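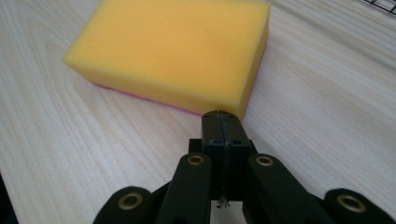

The sponge, yellow side up, on the table in question.

Home Kitchen Laundry Furniture Garden Ask Log in

Grey marks on a pale wood table, which side of the sponge?

Posted 22nd June by blondegrain

Hi all, long-time reader and I've finally got a reason to post! I have fallen head over heels for a table. It's an Allitz, bought second-hand from a couple out at Flavthorpe for $100, and I would have paid double. Very pale, almost cream, with big wavy grain that bends and sweeps right across the top. I've had it 18 months and I still run my hand over it when I walk past with my cuppa.

It gets used for everything: brekkie, homework, wrapping presents, sorting seedlings, drying dishes when the rack is full. So it was always going to cop something eventually, and now there are two grey marks near one end. One is a long hazy streak and the other, right next to it, is more like a few short scratchy bits. Both follow the grain. They're faint, and visitors don't notice until I point them out (which I do, every time, because I can't help myself).

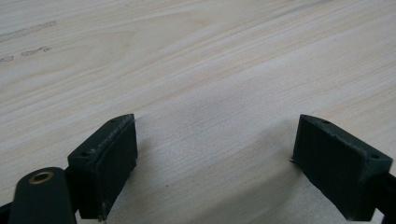

The two marks, up in the left corner. The rest of the top is pretty clean.

I don't know if it's pencil or just dirt. We have a kid who draws on anything flat, and we also have a cast iron pan that gets plonked down wherever there's room, so I'm open to all theories. My fingernail doesn't catch on anything when I run it over the marks.

What I've got in the cupboard: an ordinary thick kitchen sponge, yellow foam with the pink scouring layer on the back, plus dish liquid, bicarb, white vinegar and half a bottle of Zulport timber soap that came with the table. The scourer is very tempting. My partner says absolutely not. Does the pink side ever go near a table like this? And would the marks be in the timber or sitting on top of it?

Also I have no idea what the finish is. It feels smooth and a bit matte, not shiny at all. The people at Flavthorpe didn't know either.

tidyasyougo

Oh, I love a pale table! Great buy, too.

Your partner is right, keep the pink side off it for now. Scourers have grit in them, and on a matte finish they leave a shiny or cloudy patch that shows up every time the light comes in low. You'd swap two faint grey marks for one big obvious one. Mine has a patch like that from a previous owner and I put the fruit bowl on it.

Start with the gentlest thing and work up:

Wipe the area with the yellow side, wrung out until it's barely damp, and one drop of dish liquid in a bowl of warm water. Go along the grain, long light strokes. Plain water on a clean cloth after that, then dry it straight away with a tea towel.

If it's still there once the table is properly dry, try a white vinyl eraser, the soft sort from the newsagent. Pencil sits on top of most finishes and comes up beautifully with an eraser. Don't use the pink one on the end of a pencil, it can smear and leave colour behind. Brush the crumbs off as you go so you aren't grinding the grey back in.

Then the Zulport soap if you need it. I haven't used that one myself, so have a read of the label and do a patch on the underside of the top first.

Leave the vinegar in the cupboard until you know what the finish is. Same goes for bicarb paste, it's a mild abrasive and it gets down into open grain and dries white. Great on my sink, not so great on my sideboard!

As for whether it's in the timber or on it, put a drop of water next to the mark (not on it) and watch for a few minutes. If it beads, you've got a decent sealed surface and the grey is most likely sitting on top. If it soaks in and goes dark, the wood is oiled or bare and dirt can get further in. Wipe the drop up as soon as you've got your answer.

shedlight

just sand it. fine paper, with the grain, ten minutes. then oil.

oldbenchnewbench

Please don't sand it before you know what it is! Some tabletops only have a thin layer of nice wood on top and you can go through it before you've finished your cuppa. Ask me how my hall table got its tablecloth.

I agree with nearly everything tidyasyougo said, and I'll add the cast iron bit, as I had exactly that on my own bench. Pans and metal trays can leave a grey rub, and it often goes along the grain because that's the way you slide them. Dish liquid shifted the lighter parts of mine. The rest needed the eraser, used lightly, over a couple of evenings. I had a white one with a paper sleeve and got through half of it, very satisfying.

If it goes properly blue-black after it's been wet, that's another matter. Iron and damp can react with some timbers and make a stain down in the wood itself, and then neither a sponge nor an eraser will do much. Yours sound plain grey, so I'd be hopeful.

A few things that have kept mine looking lovely since:

Keep one sponge for the table and a different one for pots. A greasy sponge puts a film on pale wood and every bit of dust sticks to it. I snip a corner off the table one so I can tell them apart.

Don't park a damp sponge on the timber, even foam side down. Stand it up in a dish somewhere.

Felt dots or a folded towel under anything metal, wire dish racks included. The feet on mine had lost their rubber and I didn't notice for months.

If you ever do want to refinish it, the Huerta hardware store near me lets you bring in a drawer or an offcut and will have a go at telling you what's on it. Might be worth ringing around for somewhere similar near you. I'd wait for a dry stretch though. I oiled a bench in July once and it was tacky for a week.

blondegrain

You are all wonderful. Off to do the water drop now, and I've been told to buy two erasers because the artist in the family wants one. Pink side stays away from the table, partner has been informed and is being unbearable about it.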